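How do I get my single onto a video channel before release day?
Posted by Salma Naciri

My band Cherkaoui has a single out in July. The audio went to Stomeo, our distributor, and their form wants the video separately. Mine is 17 minutes long because the drummer edited it. Do I upload it myself or let them do it?

Zhiqiang Liang
Let them do it, but ask for the cutoff in writing. I sent ours at 9 in the evening and lost a whole release week to a time zone.
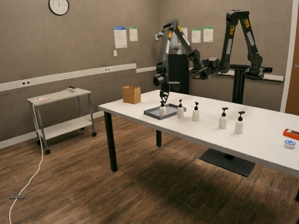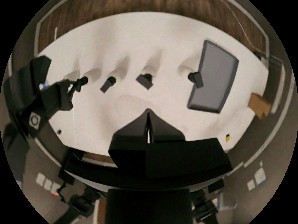
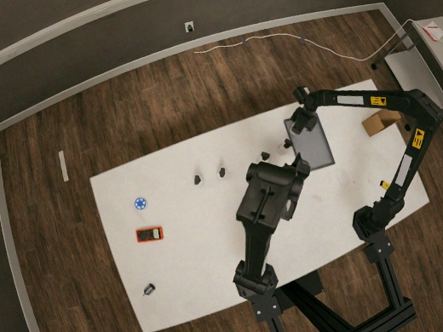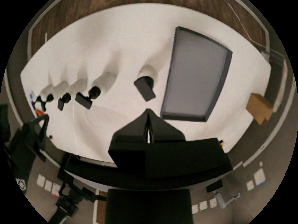 Also put the song code in the video form, or your plays get counted as two different songs. We had 1330 plays on one and my mother on the other.

Jianhua Wan
17 minutes is too long

Ghizlane El Fassi
Upload it yourself, set it to private, then schedule it. You keep the comments that way, for whatever comments are worth. And cut the drummer's version to the length of the song. He can have the long one for his birthday.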